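Cenddale walkers raise money for family rooms near Jerndale hospital

The Cenddale sunrise walk is coming back in May, and registration is open now. The route is 14 miles, starting at the Tendel boathouse at 5:30 a.m. and finishing at the Jerndale ball fields. A shorter loop leaves from the same spot an hour later for families with strollers.

Last year 182 people walked and the event covered the rent on two apartments used by relatives of patients on the cancer ward at Jerndale. Most of those families live more than an hour's drive away. This year the goal is to keep both apartments open and add a third, which would be ready by the fall if the money comes in.

"People told us the drive home at night was the hardest part," said Esmaeil Tehrani, who started the walk after his own treatment ended. "A bed and a kitchen close by made a real difference to my wife."
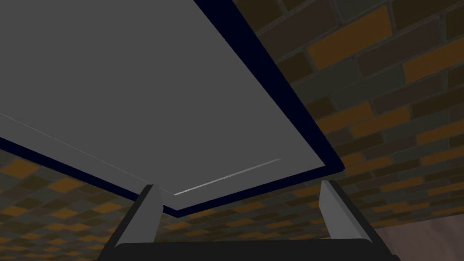
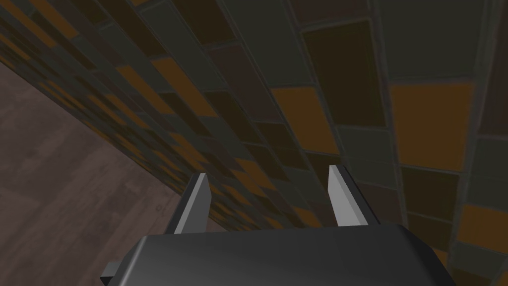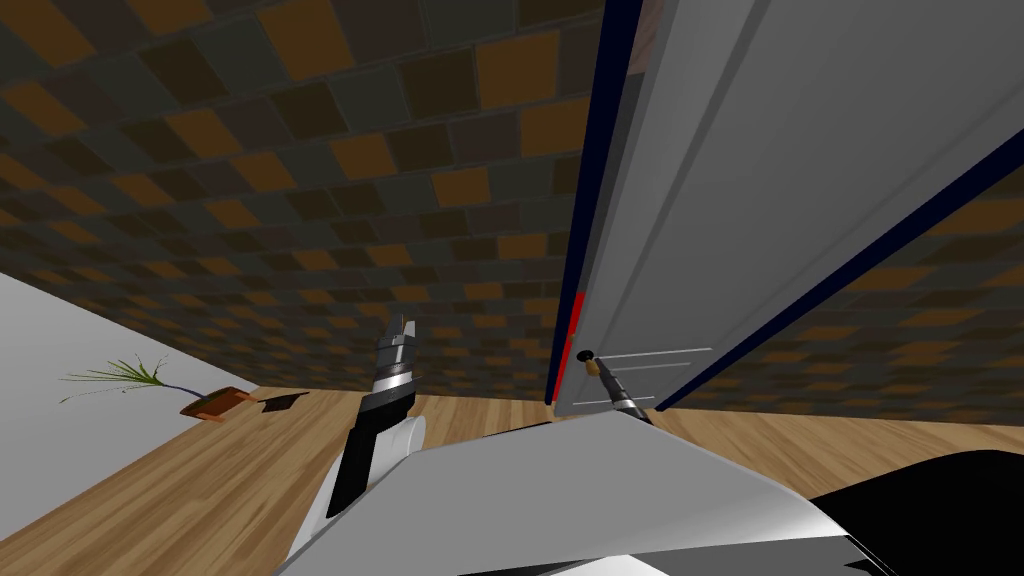 Computer-rendered interior views.

Walkers are asked to raise what they can. There is no minimum, but the entry fee of $25 has to be paid before the start. Naseri Bakery is giving rolls and coffee at the halfway stop again, and has offered to match the first $600 in donations made at its counter.

Shirts are included for the first 400 people who sign up. Sizes run small, so order up if you are between two. Dogs are welcome on the short loop only - the river path on the long route is narrow and the park asks that they stay off it.

Parking at the boathouse is limited. A shuttle will run from the Tendel library lot starting at 4:45 a.m., with return trips from the ball fields until noon. Sign-up sheets are at the library front desk and at the bakery. Anyone who wants to help with water stops can leave a name and phone number at either place.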